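Course Materials > Home and Workplace Organization > Handouts
October 2026 | Posted by the Workspace Basics teaching staff, Grernitz Adult Learning
14 shares | 3 comments

Unit 4: The Small Work Table

Read this before class. The session runs 90 minutes and the first part is hands-on, so bring whatever you normally keep on your own desk or table in a bag. Laptops can stay at home.

1. What a small table is for

In this course a small table means one that is 36 inches wide or less. It may be a folding table, a side table, or the end of a kitchen table that gets used for paperwork. Most of what is written about desks assumes drawers, a return, and a wall to put shelves on. A small table usually has none of those, and everything that is on it is on top of it.

Work surfaces are divided into three zones in this unit.

Writing zone. The area directly in front of the person. A notebook or a sheet of paper lies here and nothing else stays here overnight.

Reach zone. The strip along the back and the sides that can be reached without standing up or leaning. Pens, a phone, a folder that is in use this week.

Storage zone. On a large desk this is the drawers. On a small table it has to go up, so it is whatever stands at the back and holds things in layers.

The usual mistake is to let storage spread sideways. A stack of mail starts at the back corner, a second one starts next to it, and the writing zone shrinks until the person is working on top of an envelope.

2. Tiered organizers

A tiered organizer takes the footprint of one sheet of paper, more or less, and gives several shelves. They come in wire mesh, solid plastic, wood, and cardboard. Mesh is light and does not collect much dust on the shelves, but small items such as paper clips can work their way into the corners. Solid plastic wipes clean. Cardboard ones sag after a year or so under full loads.

Assign the trays before filling them. The order we teach is:

Top: things that need action this week.
Middle: things that are waiting on somebody else.
Bottom: blank paper, envelopes, spare notebooks.

If there are more than three trays, leave the extra one empty until there is a clear need for it. Do not label a tray "misc."

Set the organizer so that its open side faces the chair. Students often turn it sideways to save depth, then stop using the lower trays.

3. Upright items

Stands, small fans, and lamps all compete for the same back edge. Go through them in this order: lamp first, then the organizer, then anything else. An item that folds or lies flat should be folded or laid flat when it is not in use. Check cords at this point. A cord that crosses the writing zone will be caught by a sleeve sooner or later, and the lamp goes with it.

Seat height matters more than most students expect. A table 28 inches high suits an ordinary dining chair. With a taller table, use an adjustable office chair and something under the feet. If you have to raise your shoulders to write, the chair is too low.

4. Notebooks and folders

Keep one of each on the surface. The notebook goes in the writing zone with its binding toward the non-writing hand, or toward the top if it is a steno type. Spiral bindings catch on mesh, so leave a little space between a spiral notebook and a mesh organizer if both are on the table.

Folders can lie flat in the reach zone during the week. At the end of the week the contents go into a tray or into the recycling, and the folder is either refilled or put away. Translucent folders are useful here. It is possible to see that there is something inside without opening them, and full ones do not get forgotten as easily as full opaque ones.

Color helps a little. Pick one color for household papers and another for work or school, and keep to it for the folder, the notebook, and the tray. Changing the system in the middle of the year causes more trouble than having no system.

5. The room around the table

Look at what is within two steps of the chair. A wastebasket should be on that list, and so should one closed place for supplies, such as a cabinet or a drawer unit. Open shelving works for books and binders. It works badly for loose paper.

The study room at Brastham is a shared room, with desks, shelving, a refrigerator, and several chairs of different kinds. The table below is white with a pink tiered organizer on it. In the first picture a pale blue folder lies to the right of the organizer; in the second a lavender spiral notebook with GOOD LUCK on the cover lies in front of it.

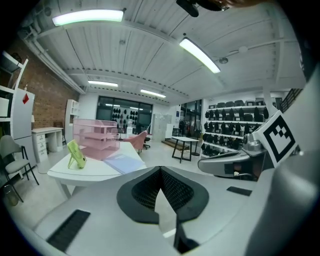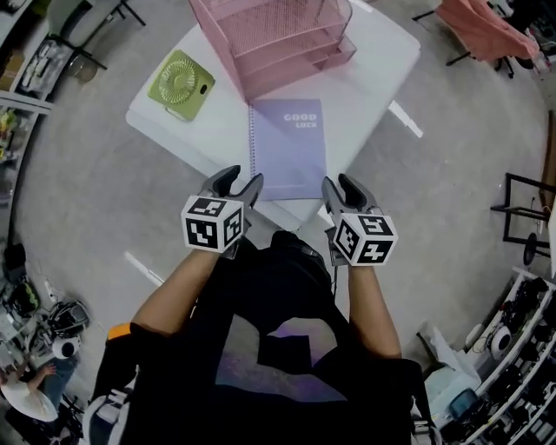 6. In-class exercise

Work in pairs. Each pair gets a clear table and one organizer from the Kragh cart.

a. Empty your bag onto the table. Do not sort yet.
b. Mark off the writing zone with the tape provided. It should be wide enough for an open notebook.
c. Place the storage item, then the upright items, then one notebook and one folder.
d. Whatever is left goes back in the bag. Write down each leftover item and where it should live at home.
e. Trade seats with your partner and try to write half a page. Note anything your elbow hits.

The exercise is worth 50 points. Points come off for items left in the writing zone and for trays with no purpose written on the worksheet. Neat handwriting is not graded.

7. For next time

Set up your own table at home the same way and leave it alone for a week, then fill in side two of the Wovolel worksheet. Write down what moved. If the same item ends up in the writing zone day after day, give it a permanent spot in the reach zone and put something else away.

Unit 5 covers shared tables. Students who missed the February term can pick up the older version of that handout at the front desk; the section on cables has changed, the rest is the same.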